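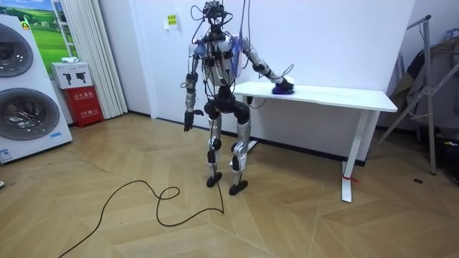
Pelside to launch chilled rice pudding range in March

Pelside, the dairy dessert producer, has confirmed that its first range of chilled rice puddings will go on sale in March. The range will consist of four flavours: Plain Vanilla, Baked Apple, Salted Caramel and a limited edition Rhubarb and Ginger, which will be available until the end of June.

The puddings will be sold in single pots of 90g and in a larger sharing tub of 500g. Both sizes are suitable for vegetarians and should be kept in the fridge and eaten within two days of opening. The sharing tub may also be heated in a microwave, and instructions are printed on the underside of the sleeve.

Masson, the convenience chain, will stock all four flavours from the first week of the launch. Olldale farm shops will carry Plain Vanilla and Baked Apple only, with the remaining flavours to follow in May. Customers in areas without either retailer will be able to order the sharing tub through the Guna home delivery service, subject to a minimum order of four tubs.

Dayana Zepeda, Head of Product Development at Pelside, said: "Rice pudding has been a favourite in our staff canteen for many years, and we have often been asked when it would reach the shops. The recipe uses whole milk and short grain rice, and it is cooked slowly so that the grains keep a little bite. We are particularly pleased with the Baked Apple, which took the longest to get right."

The range was tried by 400 shoppers at tasting sessions held last autumn. Salted Caramel received the highest marks overall, while Rhubarb and Ginger was the first choice among those who said they did not usually buy rice pudding. A fifth flavour, Toasted Coconut, was also tested and may be considered for a later release.

Jamshid Asadi, Chilled Buyer at Masson, said that the single pots would be placed with yoghurts and the sharing tubs with family desserts. "We expect the smaller size to do well at lunchtime," he added.

To mark the launch, Pelside will give away 3000 vouchers, each valid for one single pot in any flavour - including the limited edition. Vouchers may be requested through the Pelside website from the beginning of March and must be used by the end of April. One voucher is available per household.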